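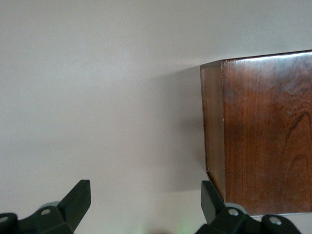 lamar-adhesivos

Serie mensual de volúmenes de expedición de adhesivos, selladores y resinas base, con índices derivados por familia de producto y por zona de entrega.

Contenido

Resumen
Estructura del repositorio
Diccionario de campos
Origen de los datos
Tratamiento
Ponderaciones y año base
Ajuste estacional
Revisiones
Limitaciones conocidas
Uso
Licencia y cita

Resumen

Lamar recoge los volúmenes que salen de planta o de almacén con destino a clientes industriales. No incluye ventas al por menor, muestras ni traspasos entre centros de una misma empresa. La unidad de medida es la tonelada de producto tal como se entrega, con su disolvente o su agua; para las familias en las que el contenido en sólidos varía mucho de un fabricante a otro se publica además una serie en tonelada seca.

El panel lo forman 40 establecimientos declarantes. Los productos se agrupan en 8 familias: dispersiones acuosas, termofusibles, epoxi, poliuretanos, siliconas, acrílicos reactivos, colas de origen natural y resinas fenólicas y aminoplásticas. Esta última se mantiene separada de las demás porque su destino casi exclusivo es el tablero y sigue un ciclo distinto.

Estructura del repositorio

datos/volumen_mensual.csv
Toneladas agregadas por familia, zona y mes.

datos/volumen_seco.csv
Igual que el anterior, en tonelada seca. Sólo dispersiones acuosas, colas de origen natural y resinas fenólicas y aminoplásticas.

datos/indice_familia.csv
Índices por familia, en bruto y desestacionalizados.

datos/indice_general.csv
Índice agregado.

meta/familias.csv
Códigos de familia, denominación y notas de cobertura.

meta/pesos.csv
Ponderaciones vigentes y anteriores.

meta/revisiones.csv
Registro de cambios en valores ya publicados.

scripts/
Código de agregación, imputación y validación. Los microdatos no se distribuyen, de modo que los scripts de agregación se incluyen a efectos de documentación y no pueden ejecutarse de principio a fin fuera del entorno de producción.

Los ficheros CSV usan punto y coma como separador de campos, coma decimal y codificación UTF-8 sin BOM. Los valores ausentes aparecen como campo vacío. El cero es un cero real.

Diccionario de campos

periodo
Mes de expedición. Se asigna según la fecha del albarán de salida, aunque la factura se emita en el mes siguiente.

cod_familia
Código de familia. Véase meta/familias.csv.

zona
Zona de entrega: interior, costa o exportación. La salida por el puerto de Bredier se clasifica siempre como exportación, incluso cuando el primer destinatario es un depósito situado en el propio recinto.

vol_t
Volumen en toneladas.

vol_seco_t
Volumen en toneladas secas, calculado con el contenido en sólidos que declara cada establecimiento para cada referencia.

ind_bruto
Índice sin ajustar.

ind_desest
Índice desestacionalizado y corregido de efectos de calendario.

mm
Media móvil centrada del índice desestacionalizado. Queda vacía en los extremos de la serie.

estado
P (provisional), R (revisado) o D (definitivo).

imp
Indicador de imputación. Vale 1 cuando alguna parte del agregado procede de valores imputados y 0 en caso contrario. No informa del peso de la imputación; ese dato figura en meta/revisiones.csv.

Origen de los datos

La declaración es mensual y se hace mediante un cuestionario electrónico que gestiona Wistosley. Cada establecimiento comunica toneladas por referencia interna y Wistosley mantiene la tabla de correspondencia entre esas referencias y las familias de Lamar. Las referencias nuevas se asignan según la química del polímero principal. Un híbrido de poliuretano y acrílico va, por tanto, a la familia del componente mayoritario en peso seco - el criterio anterior atendía al uso final y dio lugar a varias asignaciones dobles, corregidas ya en toda la serie.

Los datos de exportación se contrastan con los registros de salida de Mahlangu, operador logístico que presta servicio a la mayor parte de los declarantes de la costa. El contraste se hace sobre totales y no modifica los valores por sí mismo. Cuando la diferencia supera la tolerancia fijada en scripts/validacion, se pide aclaración al establecimiento, y el dato se mantiene en estado P hasta que responde.
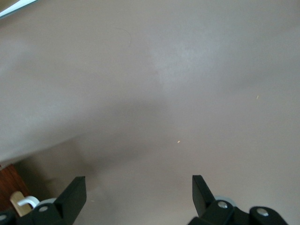
Las causas habituales de discrepancia son tres: envases declarados en peso bruto, mercancía retenida en muelle a final de mes y devoluciones anotadas como expedición negativa en una de las dos fuentes y omitidas en la otra. Lamar trata las devoluciones como expedición negativa en el mes en que la mercancía vuelve a entrar en el almacén. Por ello puede haber valores negativos a nivel de referencia; en los agregados publicados no hay ninguno.

Tratamiento

Conversión de unidades. Las declaraciones en litros se pasan a toneladas con la densidad de la ficha técnica de la referencia. Si la ficha da un intervalo, se toma el punto medio.

Detección de atípicos. Se compara la variación mensual de cada referencia con la mediana de su familia. Los casos marcados se revisan a mano. Un valor atípico confirmado por el declarante no se recorta.

Imputación. A falta de respuesta se aplica al último valor del establecimiento la variación media de los declarantes de la misma familia y zona. Si la falta de respuesta se prolonga, el establecimiento pasa a inactivo y se enlazan las series para evitar un salto de nivel.

Secreto estadístico. No se publica ninguna celda en la que un solo declarante aporte más del 50 % del volumen. La supresión afecta sobre todo a siliconas y acrílicos reactivos en la zona interior. En esos casos vol_t queda vacío para la zona y el valor se incorpora únicamente al total de la familia.

Ponderaciones y año base

La media del año base es igual a 100 en todas las series. Los pesos de cada familia en el índice general se calculan con el valor de las expediciones, no con las toneladas, dado que una tonelada de silicona y una de dispersión acuosa no son comparables en términos de actividad. Los precios usados para valorar son los medios del año base y permanecen fijos hasta el siguiente cambio de base.

Al cambiar de base se recalculan los pesos y se enlaza la serie antigua con la nueva en el mes de diciembre. Los índices enlazados no son aditivos: la media ponderada de las familias sólo reproduce el índice general dentro de una misma base.

Ajuste estacional

Se ajusta cada familia por separado y el índice general se obtiene por el método indirecto. El calendario laboral incluye los festivos de ámbito general; los locales se ignoran. Los cierres de agosto se concentran en las fenólicas y los termofusibles y se recogen en el componente estacional, por lo que un cierre desplazado a julio o a septiembre deja residuo en ambos meses.

Los factores se reestiman una vez al año. Entre reestimaciones se usan factores proyectados.

Revisiones

El dato de cada mes se publica como P, pasa a R con la publicación siguiente y a D con la reestimación anual. Después sólo se modifica por error de clasificación o de unidad, y el cambio se anota en meta/revisiones.csv con el valor anterior, el nuevo y el motivo.

Limitaciones conocidas

El panel no es una muestra aleatoria. La adhesión es voluntaria y los formuladores pequeños están infrarrepresentados, en particular en colas de origen natural.

La zona indica el punto de entrega, que en las ventas a distribuidores no coincide con el lugar de consumo.

Las expediciones no equivalen a producción ni a consumo. En meses con anuncios de subida de precio se observan adelantos de pedidos que se compensan más tarde - conviene consultar la columna mm antes de interpretar un movimiento aislado.

El contenido en sólidos es el declarado. No se realizan análisis de comprobación.

Las importaciones directas de clientes finales quedan fuera.

Uso

Los ficheros se leen con cualquier biblioteca de CSV que permita indicar separador y coma decimal. Para comparaciones entre familias se recomienda ind_desest. Para comparar un mes con el mismo mes del año anterior puede usarse ind_bruto, con la cautela debida a la posición de la Semana Santa.

No deben sumarse vol_t y vol_seco_t, ni calcularse totales de familia a partir de las zonas cuando alguna de ellas esté vacía. El total se publica en una fila propia, con zona igual a TOTAL.

Licencia y cita

Los datos agregados y la documentación pueden reutilizarse con indicación de la fuente. Los scripts se distribuyen bajo los términos del fichero LICENCIA. Forma de cita: Lamar, serie mensual de expediciones de adhesivos, selladores y resinas base, con mención del mes de descarga.

Los errores se comunican abriendo una incidencia en el repositorio, con el fichero, el periodo y el código de familia afectados.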